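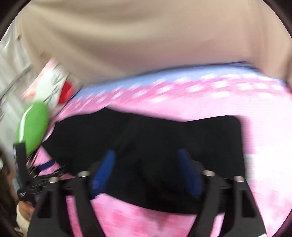 **What is the money being spent on in this period?**

It is spent on the evening antenatal course, the home visits after the birth, and the printed sleep booklet for new parents.

**Nellotora antenatal project: second progress report**

6 Nov 2020

Dear Mhairi Swanson,

I send you the second report on the Nellotora project. I have kept the same order as in the first one, so that you can compare them easily.

**The evening course**

The course has now seven sessions, one more than we proposed. The additional session is about the first night at home. Parents from the spring group told us that they were well prepared for the labour and very little for what came after it, and Lleucu Pritchard wrote the new session with their remarks in front of her. It covers feeding in the night, how to change a nappy when only one parent is awake, and when to telephone the midwife.

All sessions are given by video. In total 55 expecting mothers finished the course in this period, most of them with a partner or with their own mother beside them. We had feared that people would stay silent in front of the screen. In the first session this was true. From the second one we put them in small groups for the last part of the evening, and there the conversation was much better – sometimes Lleucu had to ask them twice to come back.

The breathing exercises remain the weak point. It is difficult for the teacher to see on a small screen if a person is doing them correctly, and several parents asked for a recording which they can repeat at home. Mabli Gronow has made a first version of it. The sound is not yet good enough and she will record it again.

**Home visits**

The visits were stopped in spring and started again at the end of summer, in a shorter form. Efa Humphreys now speaks with the family by telephone before she goes, and she goes through the questions about feeding and sleep already in this call. The visit itself is then used for weighing the baby and for looking at the latch, if the mother wishes it.

Families in Purkovero are still waiting longer than we would like. Efa is the only person who covers that side, and the bus connection is poor. We have asked for a second midwife for two mornings per week and we expect the answer in December.

**The sleep booklet**

The booklet is printed and almost 200 copies are given out. It was delayed because the drawings of the cot had to be made again: in the first set the blanket was too high, near the face of the baby, and this was against our own advice on the facing page. The printer accepted the correction without additional cost.

**Budget**

We are inside the budget. The hall rent was not used, and I would like to ask your permission to move this amount to the telephone costs and to the new recording. A table is attached separately.

**Next period**

- Finish the recording of the breathing exercises.
- Begin the winter course, for which the places are already full.
- Translate the booklet, if the second midwife is approved and Efa has time to check the text.

Please tell me if you need the receipts now or with the final report.

With kind regards,
Catrin Gethin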